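Two grippers and a pair of gloves

Aug 1, 2023

I promised to write something about the hand-held grippers when I had used them enough to have an opinion. Now I have an opinion, maybe even too many.

For those who did not read my post from March: I am trying to decide which device is best for recording two-handed kitchen tasks, which later we want to repeat with the arms. In our room we have now two candidates. The first is a pair of hand-held grippers, which we call Eler after the first version of the drawing. The second is a pair of exoskeleton gloves from Trivetti. Both use the white plates with black dots for tracking, so at least the position data can be compared in a fair way.

I began with the grippers. You hold one in each hand, you close your fingers, and the two black pads close. A new person understands it in a moment, and this is a big advantage when you must ask colleagues to give you their lunch break. My arms become tired sooner than I would like. The weight sits far in front of the wrist, and after 33 recordings I had to stop and drink a coffee with my elbows on my knees.
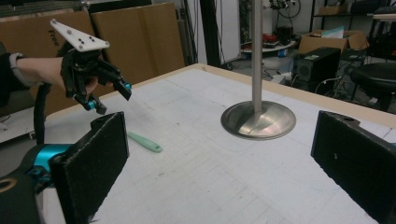 The pads are the part I changed most. The first ones were smooth rubber, and a thin handle turned inside them each time I pushed with the blade. The dark padded ones hold much better, but they are thick, so picking up something flat from the table is a small fight. I have learnt to push the thing against the pole base and take it from there. It is a bad habit, because the arm will learn it also.

Then the gloves. Putting them on takes patience, and the cable must go back over the wrist before you tighten the strap, or you start again. But when they are on, you have your own fingers! I could curl them around the handle of the spatula as I do at home, and this was a strange pleasure after so many hours of pinching.

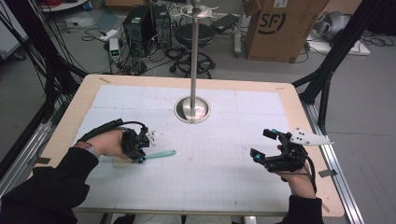 Both gloves on, with the spatula in the left hand.

What I like less is the data. The Heywood controller, which reads the finger joints, loses the thumb when I bend it far under the palm. I recorded 3638 short pieces in total with both devices, and the glove ones needed much more cleaning by hand. Also our arms have simple two-finger grippers at the end, so all this beautiful finger motion must be reduced to open and closed. I ask myself why I should measure so many joints if I throw most of them away.

With the hand-held tool there is no such step. The camera sits behind the pads, and the pads stay at the same place in the picture, so the view is very near to what the arm will have later.

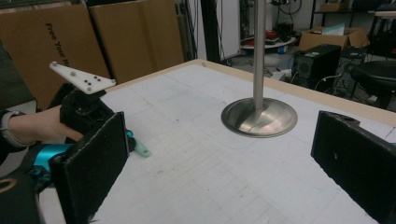
View from the gripper camera, with the other gripper on the left.

About the camera I have one complaint. The table is white and bright, and the floor behind it is much darker, so the automatic exposure moves up and down when I turn the wrist. I fixed the exposure at 2000 microseconds in the Setent software and it became calm. The far side of the room is dim now, but I do not need to see the stool and the boxes — only the table. 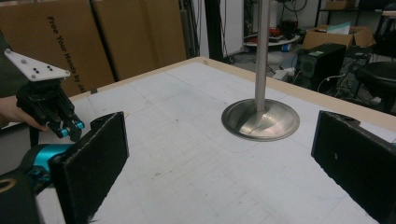 The tracking was also better than I feared. The plate on top of the gripper is lost only when I turn my hand so that it faces the floor, and for the spatula this happens rarely. For pouring it would be worse. I tried pouring one time with rice, and I will not write more about it before I have swept properly behind the computer.

So for the moment I continue with the grippers, and the gloves go back in their case until we have a hand with real fingers on the arm. If somebody has used the Trivetti gloves with a different controller, please write me how the thumb behaves. Next I want to make thinner pads, with the same cover but half of the foam, and to move the cable of the left gripper, which still pulls a little when I reach across the table.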